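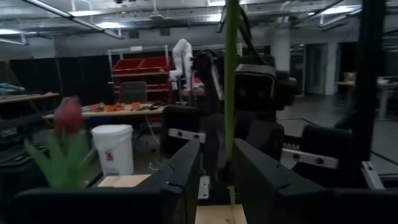 School forms went into the hall closet until October, when the shelf bracket gave way. My two kids had produced more than 1000 sheets between them, mostly worksheets.

I bought 12 flat folders, one per grade, and labeled them on the spine. Report cards go in front, then writing, then art no larger than the folder. Anything with glitter is photographed and recycled. Aileen Manalo suggested scanning the lot — I tried it for an evening and got through kindergarten.

The older one asked to keep her spelling tests. They have their own envelope now, taped inside the third grade folder.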